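Hekumeo opens its doors, and Rosine Hervieu keeps her arms folded

The Hatden workshop let the public in on Friday, and by mid-afternoon the room was stuffy.
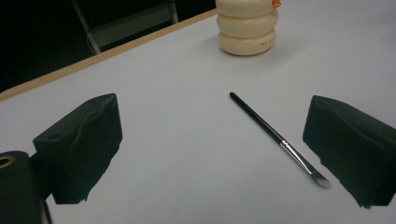

Rosine Hervieu ran the makeup counter at the Cordier store in Mivdale before she retired, and she had come because a flyer promised "helping hands for everyday life." She was not in a generous mood.

"They had a gripper and a brush on a table," she told me in the parking lot. "A brush! I picked up brushes all day long for years. Show me the thing washing one, or putting it back in the right pot, and then I'll clap."

The staff said they had recorded 1612 tries at small household jobs since January. I asked how many of those had gone well. The young man at the desk said he'd have to check, and I am still waiting for his email.

Hervieu had asked about price and was told 3000 dollars, roughly, for a hand-held unit with no arm attached. "So I'd be holding the thing that holds the brush," she said. "I have fingers. They came free."

Was there nothing she liked? She thought about it. "It's gentle, they say. My sister's hands shake, and if it could do her buttons I'd take back half of what I've told you. I asked about buttons. They said next year."

The sign-in sheet had 149 names on it when we left. Hervieu had signed too, but she left the email line blank. "I don't want a newsletter," she said, and went to find her car.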